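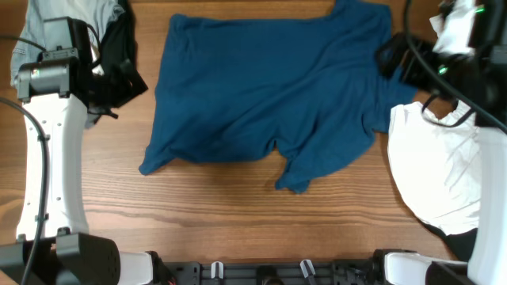

The Slow Fold

When I moved to Stovham I had 54 T-shirts and one narrow shelf. Every evening I folded some of them on my knees, badly, and by the morning the pile had fallen over.

The women at the laundry in Denden Street taught me to use a table. A wooden one is best, they said, wiped clean and cleared of cups. Put the shirt down any way it falls, then find the collar first. Pull the two sleeves out to the sides and push the creases towards the hem with a flat hand. Only then you fold: one side, the other side, and up from the bottom in thirds.

At first a shirt took me 54 seconds. Now it takes 18, but I do not hurry. Soft cotton remembers a careless hand, and a twisted sleeve inside makes a lump which you will find later on the shelf.

I gave away many shirts in February. I kept 16, and nine of them are blue.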